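Repainting a tabletop white: how do I keep it from going yellow and sticky?

Furniture and Finishes > Tables and Desks

Posted by marlow_bench, March 1, 2026

Hi everyone! I've been reading this board for months and finally have something to ask. I picked up a big old dining table for 40 dollars at a church sale, pine I think, with a thick orange varnish on it that has gone gummy near where people used to sit. The legs are lovely and I'm leaving those alone. The top I want white. Flat, smooth, plain white, the kind you can roll dough on (well, with a mat) and spread a sewing pattern across and not have to stare at knots.

My one earlier try at this was a bookshelf, and it was a mess. Books stuck to it for a year. Every time I pulled one out there was a little ripping noise and a bit of cover stayed behind. It also went the color of old piano keys on the side away from the window, which I would have guessed was the wrong side!

So I'd like to know what to put on first, what paint to use, whether I need a clear coat over it, and how long I have to wait before we can eat at it. I have a small random orbit sander and a garage with a door that doesn't quite close. I'm in no rush. My sister is coming with her kids in April and I'd love to have it in use by then.

3 replies

Ita Hennessy
Member, Bammont

Oh, I love this project. I have done four tabletops this way and I'd do another tomorrow.

Start by washing it. I mean really washing it, with warm water and a degreasing cleaner, twice, and then a wipe with plain water. Old tables have decades of furniture polish and butter in them and if you sand before you wash you just push all of that down into the wood. Let it dry overnight. The gummy patches need to come off completely, so scrape those with a card scraper or use a stripper on them, and don't try to sand gum, it will fill your paper in seconds and make you cross.

After that, sand the whole top with 120 and then 180. You don't have to get down to bare wood everywhere. You want it dull all over with no shiny spots left. Get down low and look across it with a lamp at the far end and the shiny spots will jump out at you.

Now the primer, and I think this is where your bookshelf went wrong, at least on the color. Pine has resin in the knots and tannins all through it, and an ordinary water-based primer lets them creep up through the paint. Use a shellac-based primer. It smells strong, so prop that garage door all the way open and wear a proper mask, and keep it away from the water heater if that's in there with you. Two thin coats. It dries so fast that you can't go back over your strokes, so work in long lanes from one end to the other and leave each lane alone once it's down.

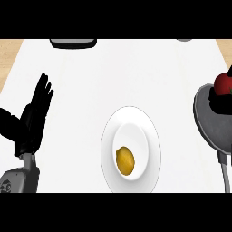 For the color coats I use a water-based enamel made for cabinets and trim, in satin. Wall paint never gets hard enough for a table. That's your sticky bookshelf, I would put money on it! Enamels cure hard and wall paint stays a little soft, so anything heavy left standing on it grabs. The paint doesn't have to be expensive, but the can should say cabinet, door or trim somewhere.

Roll it with a four-inch foam or very short nap roller, going the long way. Thin coats again, three of them if you can stand to wait, with a light pass of 320 paper between each and a damp cloth to pick up the dust. If you see orange peel, your coat is too thick or the garage is too warm. A little conditioner stirred into the can helps with that, but read what your brand says to use.

On yellowing: oil-based whites go yellow, and they do it faster in the dark, so your shelf did just what oil paint does. Was there a can of oil enamel involved on that side? Water-based white stays white for years.

I don't put a clear coat on mine. Plenty of people do, and if you want one, pick a water-based polycrylic type and test it on the underside first, as some of them dry with a warm cast over pure white.

Waiting is the dull part. You can touch it in an hour and move it in a day, but give it 21 days before you treat it like a table. Eat at it gently after a week if you must, with placemats, and lift things without dragging them. No vinyl tablecloths in that time, ever. I lost a whole top to one with cherries on it.

Please post how it comes out!

deskfan_midtbø

Agree with most of that. Clear coat for sure if there are kids though, markers go right into satin enamel and it's a pain. Two coats is enough.

Also do the underside, one coat of primer at least. A wide pine top sealed on one face can cup.

Roger_at_the_lake
Member, 50 posts

I went another way and just had a piece of white laminate glued on top, trimmed it with a router, done in an afternoon. Never has to cure and you can put a warm mug on it the same night. You do see the dark line at the edge, which I like, my wife less so. Worth pricing if the top is in rough shape.

If you paint, buy good sandpaper. I used the cheap stuff once and it shed grit all over the final coat.

marlow_bench (original poster)

Thank you all so much! Ita, yes, I dug out the can and it was oil, left behind by the people who had the house before us. Mystery solved. I washed the table this afternoon and the water came off the color of tea, so there will be a second wash and probably a third. Going with the shellac primer and the cabinet enamel. Still undecided on the clear coat, but the marker comment has me leaning toward yes. Underside is getting primed too.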